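Can a Robot Arm Tidy a Kitchen Yet?
Final project report, Household Automation module
Group 4: Ebere Nwachukwu, Lies Cuypers, Lotte Coppens
Supervisor: Octavio Montoya

1. Question

Our group wanted to know how close a single robot arm is to doing the small jobs that come after a meal. We left out washing and cooking. The chores we picked were putting things in a rack, moving a utensil into or out of a bowl, moving fruit to a tray, and clearing a cutting board. A person does all of these without thinking, and most of the demos we found online show only one of them at a time.

2. Setup

We worked at the Skerkville teaching lab through April. The table was divided into zones with blue tape so that we could write down where an object started and where it was supposed to go. Lies drew up the zone sheet, and every trial was logged against it by hand. A trial counted as a success if the object ended in the right zone or container with no help from us. Touching the object at any point made it a failure, even if the arm would probably have recovered.

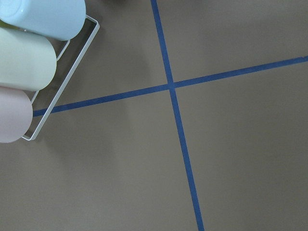 The control software was Lukon, which the lab already had installed. It learns from trials in which a person steers the arm. Ebere and Lotte took turns steering and we recorded 700 of these before testing anything. This took much longer than planned. The first batch had to be thrown out because we had saved it with the wrong gripper settings, and the 700 does not include that batch.

3. Results

We ran 121 test trials and 102 of them succeeded. That sounds better than it felt in the lab. Most of the successes came from objects with a simple shape that started near the middle of a zone. When an object started close to a tape line, the arm was slower and often made a second try at the grasp.

Spoons and knives caused most of the failures. A thin handle lying flat gives the fingers very little to close on. A spoon leaning on the rim of a bowl was easier to grab, but the arm sometimes dragged the bowl along with it. Fruit went well except when it rolled.

Cloths were not part of the scored trials. We tried folding a few times near the end and did not get a result worth reporting.
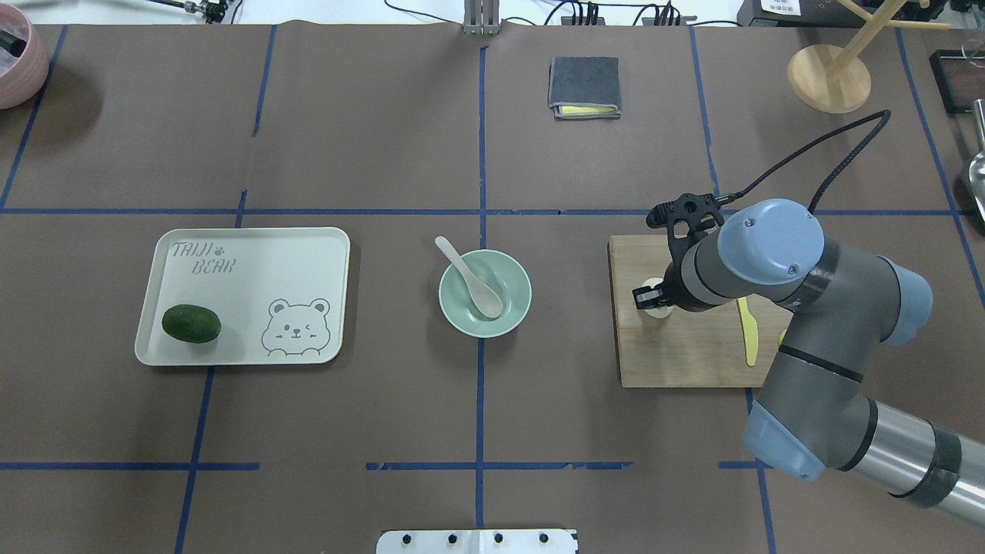

Figure 2. Work table with tray, bowl and cutting board, gripper above the board.

4. Comparison with a person

Alžběta Šindelář from the Cillside group did the same chores by hand so we had something to compare with. She finished a full round before the arm had completed its first move. She also did things we had not written down, like turning a handle so that the next person could reach it. The arm does only what was in the recordings.

5. Discussion

Our answer to the question is "partly." The arm can do the chores on our list on a table it knows. We would not leave it alone in a real kitchen, where the objects change every day and there is no tape. Speed matters less than we expected, as a slow machine could work overnight. Needing someone nearby to rescue a dropped knife is the bigger problem.

The Geerts report from last year's class came to a similar view on shelf stocking, although they used boxes of one size and had fewer failed grasps than we did.

6. What we would change

Record more trials with objects near the zone edges. Have one person do all the steering, or at least note who steered each trial. Check the gripper settings before every session. Test on a second table with a different surface, which we ran out of time for.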